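Calm Minutes: A Mindfulness Routine for Grades 3 to 5
Student project report by Noémie Le Goff and Mohit Bhardwaj
2018-02-28

We wanted to know if a short daily breathing routine is something teachers can keep up without extra training. Two classes at Donamville Elementary took part, with 65 children in all. Each morning the teacher read from a card we wrote, and the class sat quietly for three minutes.

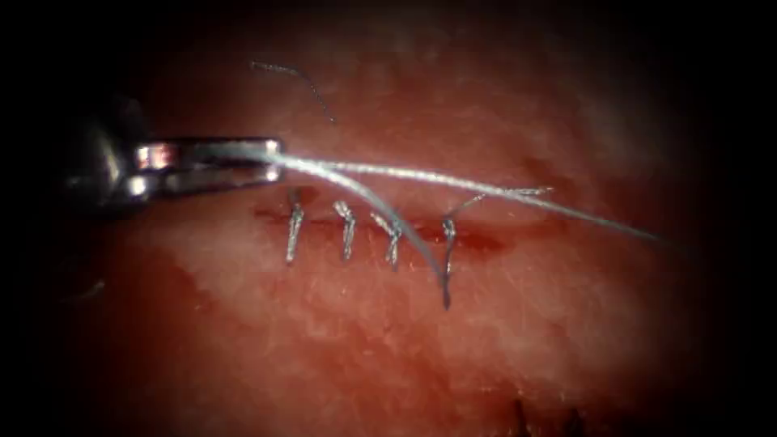
Suture thread held in the jaws of a robotic instrument.

The children also kept a feelings journal. We collected 186 entries in January and sorted them by the main feeling named. "Tired" came up most often, then "excited." Fabrice Marty's class wrote longer entries – he gave them time after recess.
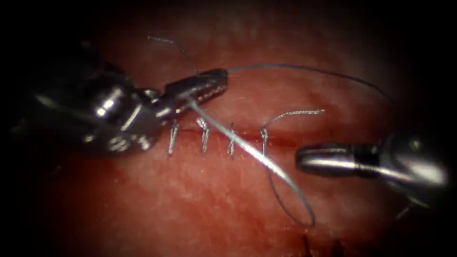
Did the children have to share what they wrote?
Sharing was up to each child. Journals stayed in the desks, and we read only the pages a child handed in.

Both teachers said the body scan card was too long for third graders. We cut it in half and took out the part about the shoulders, which made them giggle. The bell was harder to fix.

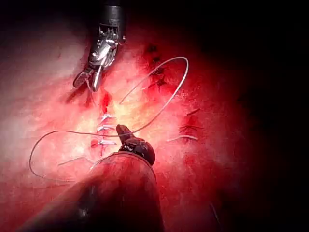

It was too loud in the small room, so Mr. Marty switched to a hand signal, and the other class did the same a week later. We also moved the kindness card to Friday, when the schedule is lighter.

Missed days were a problem. Assemblies and a snow day took out most of one week, and we did not make those sessions up.

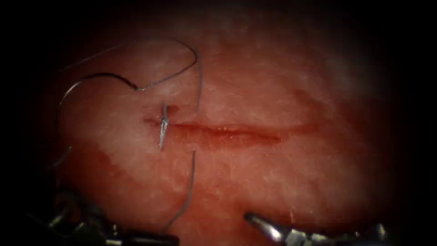 Next steps
Print the cards in a larger size. Write a version for parents to use at bedtime. Ask Costel Obradović if his fifth graders can try the routine in the afternoon.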